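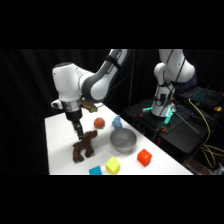 My right shoulder is sore this morning and I blame the Cowie project. For anyone who missed the November newsletter, we've been teaching the arm at our Plollano workshop to clear toys off a table, and the way you teach it is by doing the job yourself, over and over, while it records. We started with what everyone calls hand guiding. You grab the wrist, you push the thing where you want it to go, and you try not to lean on it like a shopping cart (I lean on it like a shopping cart).

Hand guiding is great for the blocks. A cube is a cube, you come straight down, close, lift, done. Soft toys are another story! They squash and they tip over, and my big clumsy forearm was always between me and the thing I was trying to grab. So two weeks ago we switched to the remote setup the folks at Sivisholm lent us, where you hold a controller, stand back and drive. I was terrible at it. My first 16 tries were so bad we threw them all out, and I'll admit a few of those were just me opening the gripper when I meant to close it.

It does get better, though. By the end of the first long afternoon I had 91 keepers, and somewhere in there I stopped thinking about my thumb and started thinking about the toy. Coming in slowly over the head and pausing a beat before going down seems to suit me. My partner on the late shift grabs from the side and swears by it. We're keeping both styles in the set and we'll see what the arm makes of them.

We're at 500 recordings now and want 800 before we train again. If you can spare an evening, come drive! No experience needed, sessions start at 6 p.m., and the sign-up sheet is on the Udard page. Wear comfortable shoes, and go easy on the coffee beforehand, my hands learned that one the hard way.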